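Print this page | E-mail to a friend
Reading time: 1 minute

Pattern on pattern, and why I love it

I used to be a plain-walls person. Then I spent a morning in Skekbridge with a box of Wemari samples and came home wanting spots, stars and squiggles all at once!

Grey and white is the trick. Keep to those two and you can put wavy lines beside dotted circles and it all hangs together — a proper patchwork. Then let the floor have the colour. Pale pink with tulips and green leaves is my favourite, and a white bag looks rather smart against it.

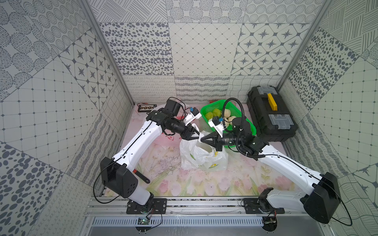

Where to start

Try one small corner first, and live with it until August.

Contact us | © Bisteo 2024 | Back to top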